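Home > Features > The Fortune-Teller of Nomthorpe and the Missing 1,335 Pounds

Svetozár Šindelář charged £13 to lift a curse and £200 to prove it had gone. Business in Nomthorpe was brisk until July, when Hermenegildo Espinoza, a retired baker, asked for a receipt.

He got one, made out in green ink to "Mr H. Espinosa, cursed". Skestbridge magistrates spent a whole morning on it. 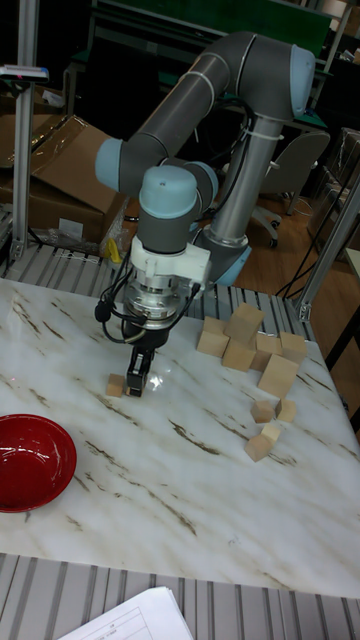
Šindelář told the court the spirits handled his accounts. The bench fined him £500 and ordered him to repay the £1,335. Espinoza says his knee still hurts.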